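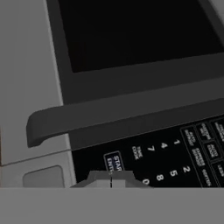

Notes for the Lodton visit – Unit 3, Robots in the Home

We go to the Histach lab at Lodton in November. The bus leaves from the side entrance at 8:15 in the morning. Bring these notes and something to write on.

Christos Kyriakidis will run the demonstration. The first part is in simulation. The arm is given one kitchen task, pressing START on a microwave, and it repeats the task 85 times from different starting positions. You will watch 17 of those runs on the wall screen, from the wrist view.

Terms you need before we go:

Gripper – the part at the end of the arm that touches or holds things. For pressing a key, the fingers can stay closed.

Wrist view – what a camera mounted near the gripper sees. At close range the gripper can cover part of its own target.

Contact – the moment the gripper meets a surface. In simulation this is calculated, and small errors matter on a flat key.

During the runs, write down where the gripper comes in from and how much of the key is still in view just before contact. Pick 2 runs and sketch the path for each.

Bronwyn Doolan takes questions after the break. Sketches go in my box before the next lab.

S. Dimitriou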